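Gonengate, Werk 2: Umstellung der Kommissionierung und Vorverpackung
Bildergalerie zum Projekt Gimus

Startseite > Betrieb > Automatisierung > Galerie

Im Oktober hat die Gonengate in Werk 2 die Vorverpackung auf teilautomatisierten Betrieb umgestellt. Betroffen sind 37 Arbeitsplätze in zwei Schichten. Der Umbau umfasst die Greifzellen der Baureihe Gape, die Leitsoftware Biso und einen Anlernplatz, an dem Griffabläufe von Hand vorgeführt und aufgezeichnet werden. Projektleiter ist Ifor Bellis.

Der Schwerpunkt der folgenden Zusammenstellung liegt auf den geänderten Tätigkeiten. Technische Daten der Zellen stehen im Anlagenblatt und werden nur wiederholt, soweit sie für die Arbeitsorganisation von Belang sind.

Ausgangslage

Bis zur Umstellung wurden Kleinteile aus Durchlaufregalen entnommen, gezählt und in Faltschachteln gelegt. Die Taktvorgabe kam aus der Auftragsliste auf Papier. Springer wurden nach Zuruf eingesetzt. Die häufigsten Meldungen an den Betriebsarzt betrafen Handgelenk und Schulter der Greifseite.

Die Tätigkeit galt als angelernt und war in der untersten Entgeltgruppe eingestuft. Ein Wechsel in andere Bereiche war möglich, kam in der Praxis aber selten vor, weil die Einarbeitung dort außerhalb der Schicht lag.

Änderungen am Arbeitsplatz

Die Gape-Zellen übernehmen Entnahme und Ablage bei formstabilen Teilen. Biegeschlaffe Teile, Beutelware und Mischgebinde bleiben in Handarbeit. Je Zelle ist eine Person für Bestückung, Störungsbeseitigung und Stichprobe zuständig. Diese Person quittiert Störungen am Bedienfeld und trägt die Ursache in Biso ein; die Auswahlliste umfasst 22 Einträge. In den ersten Wochen wurde überwiegend »Sonstiges« gewählt. Die Liste ist seitdem umformuliert, die Zahl der Einträge ist gleich geblieben.

Die Pausenregelung wurde angepasst. Da die Zellen während der Pause weiterlaufen, muss eine Vertretung eingetragen sein. Ohne Eintrag geht die Zelle in den Wartezustand. Der Betriebsrat hatte auf dieser Verriegelung bestanden.

Qualifizierung

Die Grundschulung dauert 20 Stunden und findet vollständig innerhalb der Arbeitszeit statt. Inhalt sind Schutzbereiche, Wiederanlauf, Greiferwechsel und die Bedienung von Biso. Im Anschluss kann der Zusatzteil »Vorführen« belegt werden. Wer ihn abgeschlossen hat, wird für die Zeit am Anlernplatz eine Entgeltgruppe höher vergütet.

Nachfrage bestand vor allem in der Spätschicht. Die Plätze werden nach Eingang der Meldung vergeben, nicht nach Betriebszugehörigkeit. Dagegen gab es Einwände; die Regelung wird bei der nächsten Überprüfung der Betriebsvereinbarung erneut behandelt.

Anlernplatz

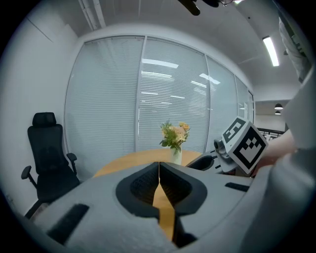 Vorführen ist bei Gonengate eine eigene Tätigkeit mit eigener Stellenbeschreibung. Sie setzt Erfahrung in der Handkommissionierung voraus, weil der Bewegungsablauf später als Vorlage dient: Umwege, Nachfassen und Zögern werden mit aufgezeichnet. Geführt wird von Hand, der zweite Greifer rechts am Tisch trägt dazu einen Würfel mit schwarz-weißen Markern. Die Backen sind mit strukturierten schwarzen Auflagen versehen, wie im Vordergrund zu erkennen. Für die Körperhaltung ist maßgebend, dass der Unterarm beim Führen des Geräts frei gehalten wird. Die Einsatzdauer ist deshalb begrenzt, danach wird auf eine andere Tätigkeit gewechselt.

Runder Holztisch, Bürostuhl mit Netzrücken und Kopfstütze: Das Umfeld unterscheidet sich deutlich von der Linie. Mehrere Beschäftigte nannten den geringeren Geräuschpegel als Vorteil, andere den fehlenden Kontakt zur eigenen Schicht als Nachteil.

Umgang mit Aufzeichnungen

Aufzeichnungen werden ohne Personalnummer gespeichert. Eine Auswertung nach Geschwindigkeit einzelner Personen ist durch Betriebsvereinbarung ausgeschlossen. Verworfene Durchgänge werden gelöscht und nicht gezählt. Über das Verwerfen entscheidet die vorführende Person selbst, eine Begründung ist nicht erforderlich.

Offene Punkte

Die Ablagehöhe an den Handplätzen ist noch nicht durchgehend einstellbar. Für die Nachtstunden fehlt eine Regelung zur Rufbereitschaft der Instandhaltung. Biso zeigt Störungstexte teilweise noch auf Englisch an; die Übersetzung liegt vor und wird mit der nächsten Version eingespielt.

Rückfragen zur Qualifizierung und Meldungen für den Zusatzteil nimmt Ifor Bellis im Projektbüro Gimus entgegen.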